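Pay the under-12 coaches before you buy another scoreboard

Our regional basketball association has money for the first time in years. The sale of the old courts on Hattori Street has left it with a decent reserve, and members have been asked what they would like done with it. The leading idea so far is an electronic scoreboard for the main stadium at Jondari. I think that would be a mistake, and I say so as someone who has sat on those benches for 21 seasons.

The association has 123 junior teams this winter. Most of the under-12 sides are coached by a parent who put a hand up at the sign-on night, usually after a long silence. Many of them do a good job. They also tend to stop when their own child moves up or loses interest, and the next parent starts from nothing. My daughter had four coaches in three years. Each one taught her a different way to do a lay-up.

The representative squads are looked after much better. They have paid coaches, a set training plan and a physio on game nights. By the time a player gets there, though, the sorting has been done. The kids who picked up bad habits at nine, or who spent a season standing in the corner because the coach's son brought the ball up, have mostly gone to another sport or to none.
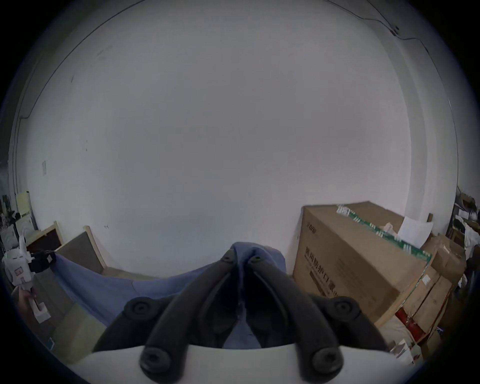
I am not asking for full-time wages. A payment of $1,000 a season would cover petrol, a coaching course and a bit over. It would also let the association ask for something in return: attend the course, turn up to two clinics, stay for a second year. It is hard to ask that of a person who is doing you a favour.

Hiếu Bạch, who runs the junior program at Zomel, brought in a scheme like this a few years ago. He told me he had expected to spend most of his time arguing about the money. What took the time was finding enough court space for the coaches who wanted extra sessions. Zomel still loses players at 13 and 14, as every club does, but fewer of them leave before that.

The usual objection is that payment spoils the spirit of community sport. Dumisani Van der Merwe made the case in the September newsletter, and made it fairly. He coached for nothing for most of his adult life and doubts he would have enjoyed it more with an invoice attached. I believe him. But we already pay the referees, including the 15-year-olds, and I have never heard a parent complain that the whistle was blown without love.

A fairer objection is the cost. Paying every junior coach would run through the reserve quickly, so I would start with the under-12s and look at it again after two seasons. Fees might need to rise by $7 a player after that. The scoreboard we have now is ugly and the shot clock sticks, and a repair would do for both.

Submissions close at the end of the month. The form is at the canteen.

Recent opinion
Why the Surnis carnival should move to the school holidays
Grass or synthetic: a hockey parent's view
Let the umpires speak after the game
Swimming lessons are not a luxury

Contact us | Letters to the editor | Copyright, all rights reserved | Back to top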